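About Rokedia

Home | What we do | About us | Careers | Contact

Rokedia builds robot cells that pick up, turn over, fold and put down cloth. Our customers are commercial laundries, linen rental firms and one maker of curtain linings who found us by accident and stayed. If you have slept in a mid-price hotel lately, there is a fair chance something of ours has held your pillowcase by the corner.

Most companies use this page to tell you about a garage and a dream. We had a unit behind a tire shop and a contract we were late on. What made us the company we are was a bad night in April at the Pultow laundry, and new hires hear about it before they hear about the dental plan.

The Pultow incident

We had put in two of our early cells, the Radevness line, to feed flat sheets to an ironer. They had been running for nine weeks without trouble, and we had begun to say so in sales meetings. Shortly after 2 a.m. one of the cells lost its grip sensing. A pad on one finger had worn down and was reading "nothing held" no matter what was in it. The software had been told what to do in that case: open, back up, try again. It had not been told when to stop.

So it tried again. It pinched a sheet, decided it had no sheet, let go, reached further in and pinched the same sheet in a new place. The night shift was at the far end of the building with the washers. By the time someone walked past, the cell had made 467 attempts, pulled a good part of a cart's contents into the ironer guard and was still working with every sign of good cheer.

The person who found it did what most people would do, which was reach in to clear the cloth. The arm had paused between attempts. It looked stopped. It then made one more, and closed on a sleeve. There was a sleeve and no arm in the fingers, the emergency stop worked, and the total injury was one torn cuff. We paid for the shirt. We have never felt that we got off lightly by being clever.

What we changed

Radevness cells now quit after three failed picks and wait for a human being. They also turn a lamp red, drop power to the arm and stay that way until somebody presses a button outside the guard. A paused robot and a stopped robot used to look the same on our equipment, and that was our fault, not the fault of the person with the sleeve.

Grip force was cut by 30 percent. Sales was unhappy for a month. The sheets did not notice.

We wrap fingers now, too, for test work. Bare fingers snag on a loose weave, and a snag reads very much like a good grip if you are a sensor with low standards. Wrapping is cheap, ugly and quick to redo, so we can try a shape in the morning and throw it out by lunch.
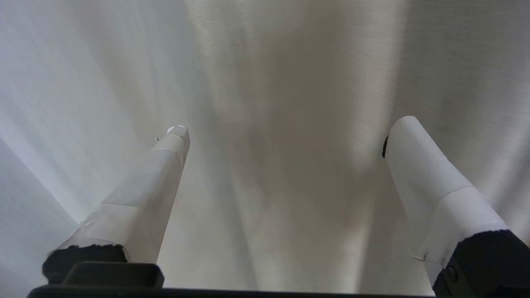 Every new finger has to get through 300 picks with its sensor deliberately lying to it before we will talk about shipping. We call this the Sorrentino test, after the brand of tablecloth we bought in bulk for it, and it fails more designs than it passes. A finger that fails goes on the shelf by the coffee machine with a tag saying what it did wrong. The shelf has been extended twice.

Working with us

We still look after the Pultow site, which says a good deal about their patience. They have the original faulty pad in a jar in the shift office and bring it out when our invoices arrive.

If you run a laundry and want to see a cell at work, ask for a visit through the contact page. We will show you the demo, and then we will show you the shelf. Please wear short sleeves.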